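Buying off plan in Urio: the service charge
11/09/2024

The flat at Urio was sold to me from a floor plan and a price list. I paid the reservation fee before reading the draft community budget, and that was the wrong order. The budget put my share at 2,165 euros a year, payable in 4 instalments.

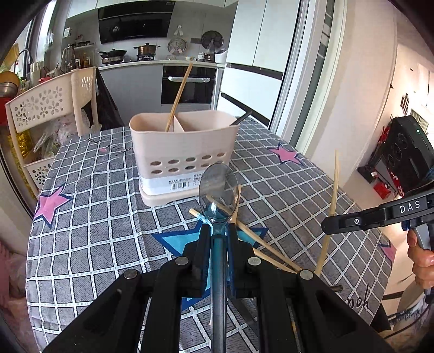 What the charge covers

Lifts, pool, gardens, buildings insurance and a reserve fund. The developer, Skurnon, set the first budget on the assumption that every unit would be sold. Two of the blocks were still unfinished when I signed. I asked in writing who pays the share on unsold flats. The reply said the developer does, and quoted the clause. 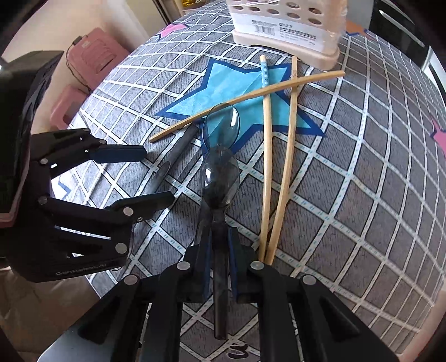
The clause has a time limit, though. It runs for four years from the first handover, after which the budget can be reset by a vote of the owners. My lawyer at Wurnent wanted this changed and got part of what she asked for: the limit now runs from the last handover.

Furnishing is a separate contract with Florar. Their basic pack includes beds, bedding, a table and kitchen items. It leaves out curtains and light fittings, so price those before comparing it with buying locally. 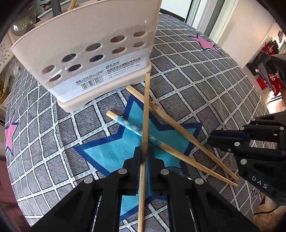 Bamboo chopstick and white plastic holder

Completion is now given as October. The next stage payment falls due when the licence is issued, and I will post the final figures then.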